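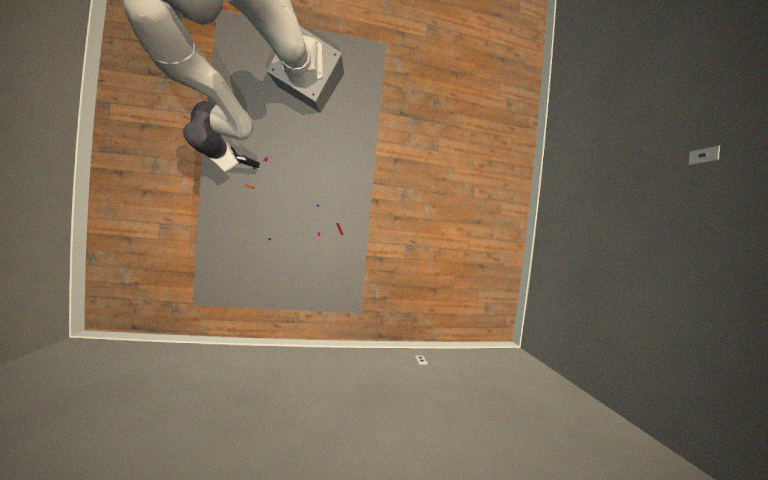

# Finding a gripper offset fault in the simulator

Use this when the Wonby cell runs a pick, reports success and leaves the block on the mat. Ours started doing it in March, after Pejman Ghasemi swapped the gripper model. You need the simulator and the log from one failed run.

## 1. Stop the queue

Pause all waiting jobs first. Ours had 823 queued, and each one wrote another bad result to the log. Save the log under a new name before you restart anything.

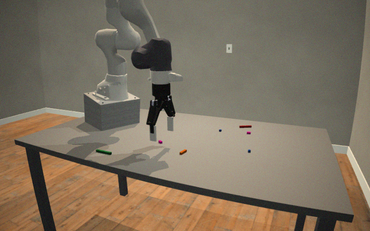 The offset is the distance from the wrist flange to the point between the fingertips. If it's wrong, the arm stops in the wrong place and closes on air. Pause the run before the fingers close and look from the side, as the gap between the two pads is easy to see from there. With the pads open above the table and the magenta cube near the left one, you have something to measure against. Write down the height of the pads and compare it with the target height in the log.

## 2. Check the model file

Open the gripper file and find `tool_offset`. Ours was 37 mm out -- the old value had been copied across.

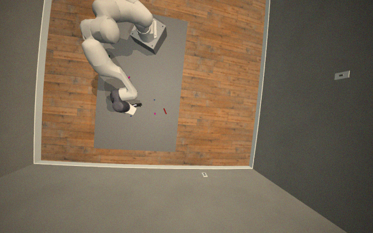 *Overhead view, with the gripper over the mat and the red block to its right.*

Correct the value, save and reload the whole cell. Reloading only the arm keeps the old number in memory.

## 3. Make failed picks fail

The success check looked only at whether the close command had been sent. Change it to read the finger gap after closing:

- gap at zero: failed pick
- gap at block width: lift, then read it again 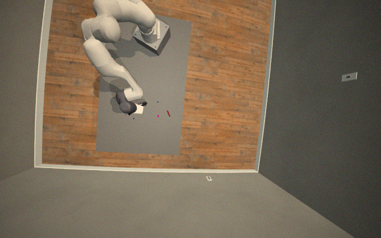

Run 50 picks at low speed with the new check on. If any are marked as good while the block is still on the mat, go back to step 2. Don't send the file to the real arm until Sanne Van Acker has signed off the log -- a wrong offset there can drive the fingers into the table.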